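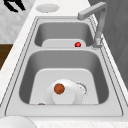
Double sink in stainless steel, white counter.

I have been washing dishes by hand since March, when the dishwasher quit. The repair shop in Dodgate quoted me $389 for a new pump, and I said I would think about it. I am still thinking.

It takes me roughly 20 minutes after dinner. Glasses go first, then silverware, then plates, then whatever had grease in it. I used to do the pans early and had to change the water twice. Now I scrape them with a rubber spatula and let them sit with a little soap while I do the rest.

I tried three kinds of brush. The one I kept is a plain Mahasneh with a long handle and stiff bristles. The sponge I bought at the same time smelled bad after four days, so I went back to cotton dishcloths, which go in with the towels.

Drying is the part I skip. Things stay on the rack overnight and I put them away while the coffee is brewing. My mother would not approve.

I may get the pump fixed before Thanksgiving, when there will be nine of us. Until then the dishwasher holds baking sheets.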